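Moving the kitchen out of the kitchen

I said in February that I'd write something about living without a kitchen, and then I didn't, mostly because I was living without a kitchen. Everything took twice as long. A cup of tea meant going down the hall, past the boxes, round the ironing board and into what used to be the spare room, where the kettle now lives next to my winter coats.

So, the background. Our flat in Ivivbridge had the same cupboards in it when we bought it as when it was built, and the drawer under the oven had stopped opening some time before we got the keys. We put up with it for years. Then the floor started to dip by the sink, the dip turned into a soggy patch, and that was that – the whole lot had to come up. The builder told us 16 days. I wrote it on the calendar in pen, which shows you how much I knew!

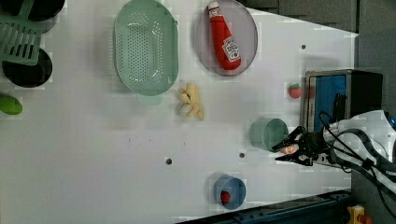
The first thing I learned is that you own far more than you think you do. I packed every cupboard in one weekend and by the end I was wrapping things in pillowcases. I had three potato mashers. I don't even like mash that much. There was a fish kettle from my aunt that has never met a fish, and a bag of bread clips I must have been saving for something. My advice is to start with the top shelves, because that's where the nonsense lives, and you can get rid of most of it before you've bought a single box.

The second thing is that you need a great deal less than you packed. I lived for weeks out of one crate: a sharp knife, a chopping board, one good pan, two bowls, the tin opener and a wooden spoon. I kept going back to the boxes for a grater and then deciding I could manage. (Cheese can be sliced. Carrots can also be sliced. Life goes on.)

What I did miss, badly, was somewhere to put things down. You don't notice a worktop until you're draining pasta over the bath with the lid of the pan held on by your elbow. We tried the ironing board for a bit, and it's a perfectly good height, but it wobbles, and one evening it folded up with a shepherd's pie on it. I'd rather not talk about the carpet.
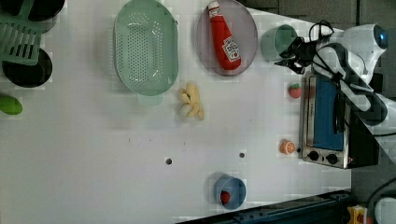

Ketchup on its plate, chips close by, toaster oven over to the side.

Cooking without a proper cooker was less trouble than I'd feared. I bought a single electric ring from Fonley, the hardware place by the station, for 23 pounds, and it did nearly everything. It's slow to heat up and then very fierce, so you do have to stand over it. Omelettes were good. Lentils were good. Rice I ruined four times running and then gave up on until we had gas again.

We also ate a lot of things on toast. Beans, obviously, but also leeks cooked right down in butter, which I'd recommend to anybody, and tinned sardines with a bit of chilli. I've got a whole page of toast ideas in my notebook and I may type them up if there's any interest. There was a low week in the middle when the tiles came in the wrong colour and it was crisps and apples for tea, two nights in a row.

Washing up was the real misery. Bathroom basins are too shallow, the taps are in the way, and you end up with rice in the plughole you brush your teeth over. I put a question up on here at the time asking how other people had coped, and got some very useful replies. 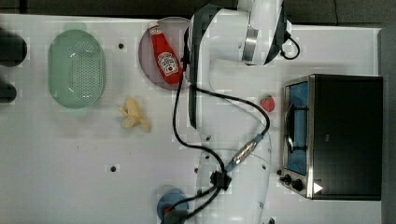 Minoru Yoshida wrote that the trick is two washing-up bowls on a towel in the shower tray, one soapy and one clean, and that you should scrape every plate into the bin first with a bit of newspaper. "We did it for 40 days and the drain never blocked once. Your knees will hate you, so get a cushion."

I got a cushion. It helped enormously, and I've kept the second bowl, which is now very handy for muddy boots.

The money side, as people always ask: we stuck to the plan for the cupboards and went over on nearly everything else. The handles alone came to 173 pounds. I'd fallen for a plain brass sort called Ula in the Vilela catalogue and I couldn't be talked out of them, though my other half did try. They do feel lovely in the hand. The floor cost more than it should have as well, once they'd found the rot went further back than the sink, and there was a day when you could stand in our doorway and look straight down at the pipes.

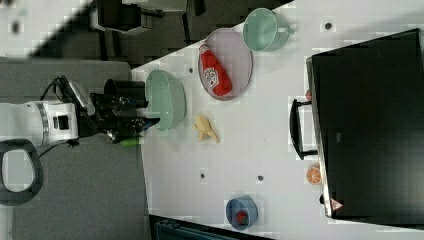
Anyway, we're nearly there. The worktop is in, the oven is in, and the drawer underneath it opens, which I have done for several visitors. The splashback still needs grouting and there's a gap by the fridge where a tall cupboard is meant to go, whenever it turns up. Half the boxes are still in the spare room and I'm only unpacking things as I want them. So far I've fetched out one potato masher.

Next time I'll do paint colours, as I've got five patches of nearly the same green on the wall and need to pick one before the decorator comes back.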